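Waves You Can't See

Drop a stone into a pond and rings spread out across the water. Those rings are waves. They carry energy from the place where the stone went in to the edge of the pond. The water itself mostly moves up and down and stays where it was.

There are other waves moving around you all the time, and most of them are invisible. They come from the sun, from phones, from lamps, and even from your own skin. Scientists call them electromagnetic waves. It is a long word, so on this page we will mostly just say waves.

One big family

All these waves travel at the same speed when they cross empty space, the speed of light. Nothing travels faster. What makes them different from each other is their wavelength, the distance from the top of one wave to the top of the next.

Scientists sort the family into seven groups. Starting with the longest waves, they are:

Radio waves
Microwaves
Infrared
Visible light
Ultraviolet
X-rays
Gamma rays

Only one group in the list can be seen with our eyes. That is visible light, and it is a very thin slice of the whole family.

Radio waves

Radio waves can be as long as a football pitch, or much longer. They can travel a long way through the air, so they are good for carrying messages. A transmitter turns sounds into a pattern of waves and sends them out. The aerial on your radio picks up the pattern, and the radio turns it back into sound.

Some radio waves are blocked by hills. The village of Claltdale sits at the bottom of a steep valley, and for years people there could hear only crackle on their radios. The answer was to put a mast up high. It stands near the top of Vundau, a mountain 2135 metres tall, and from there the waves can reach down into the valley.

Maj-Britt Midtbø looks after the mast. In winter she has to clear ice off the ladder before she can climb it. "The children think I work in the radio," she says. "I work on the outside of it, and it's cold."

Microwaves

Next in the family come microwaves. "Micro" means very small, but they are only small next to radio waves. Weather stations use them to find rain. They send out a short burst of waves and wait for the echo that bounces back off the raindrops. The longer the echo takes, the further away the rain is. Phones and wireless internet use microwaves too.

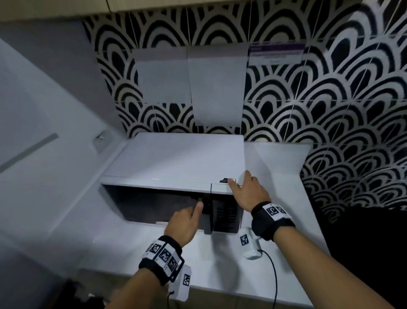 Metal acts like a mirror for microwaves. They bounce off it in the way that light bounces off a bathroom mirror. A microwave oven is a box that makes use of this, with metal walls that keep the waves bouncing about inside. The box has to be closed for this to work safely, so the oven can't run with its door swung open like this one. Look for the small black slot near the edge of the door. It is part of the latch. When a door is shut properly, switches inside the oven let it start. The window in a microwave door usually has a metal sheet behind the glass, full of tiny holes. Light waves are small enough to get through the holes. The microwaves are much too big. They are a bit shorter than a new pencil.

Why do microwaves heat food?

Most food has water in it, even food that looks dry. Water is made of tiny parts called molecules. Each one has two ends that are a little different, rather like the two ends of a magnet. When microwaves pass through, they push and pull on the molecules and make them twist back and forth. The twisting molecules knock into their neighbours. All this jostling is heat.

A dry plate warms up far less, as it has almost no water in it. If the plate feels hot, most of the heat has come from the food. Rice takes in a lot of water when it is boiled, so there is plenty for the waves to work on.
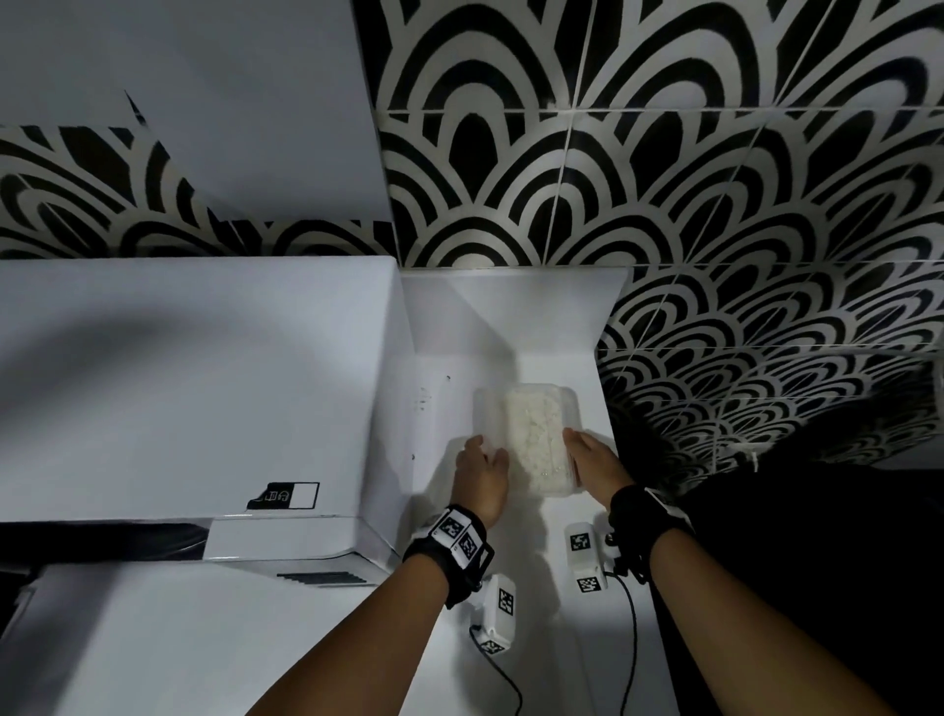
White rice in a clear plastic container.

Infrared

Infrared waves are shorter than microwaves. You can't see them, but you can feel them. Hold your hand near a radiator and the warmth on your palm is partly infrared. Everything warm gives it out, and that includes you.

Special cameras can pick up infrared and turn it into a picture. Rescue teams use them to look for lost walkers at night. When a dog called Bruko went missing above Claltdale one April, a camera like this showed him as a bright spot under a hedge, fast asleep.

Hot spots and cold spots
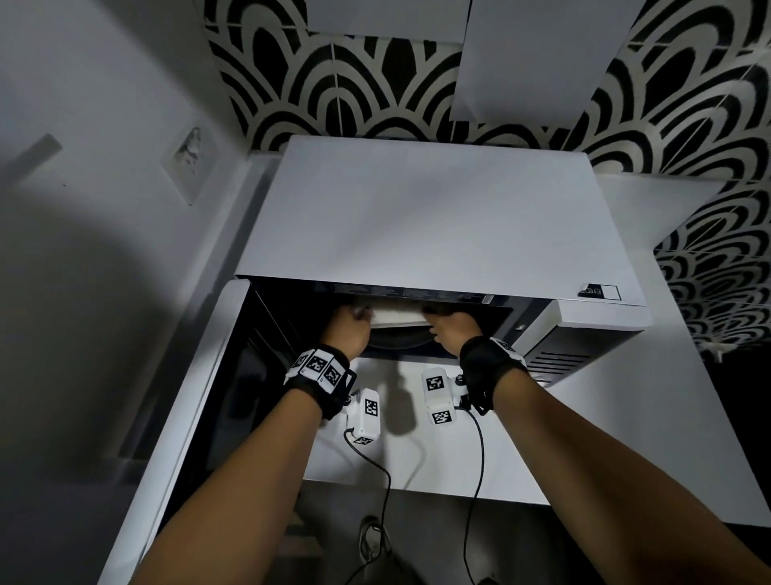

Waves can add together. Tie a skipping rope to a gate and shake the free end. If you get the speed right, some parts of the rope swing a lot and other parts hardly move at all. The waves going along the rope meet the ones coming back. In some places they help each other, and in others they cancel out. The same thing happens inside a microwave oven, so some places in it heat well and others stay cool. You can see the curved edge of a round glass plate under the white container here. It is called a turntable. It carries the food through the strong places and the weak places as it goes round. Stirring halfway through helps as well.

Light and beyond

Visible light comes after infrared. Red light has the longest waves we can see and violet has the shortest. Shorter still is ultraviolet, the part of sunlight that burns skin. X-rays pass through skin and muscle but are mostly stopped by bones and teeth, so dentists use them. Gamma rays have the shortest waves of all. Some come from exploding stars.

Words to know

Aerial: a piece of metal that sends out or picks up radio waves.
Molecule: a very tiny group of atoms joined together.
Transmitter: a machine that sends out waves.
Wavelength: the distance from the top of one wave to the top of the next.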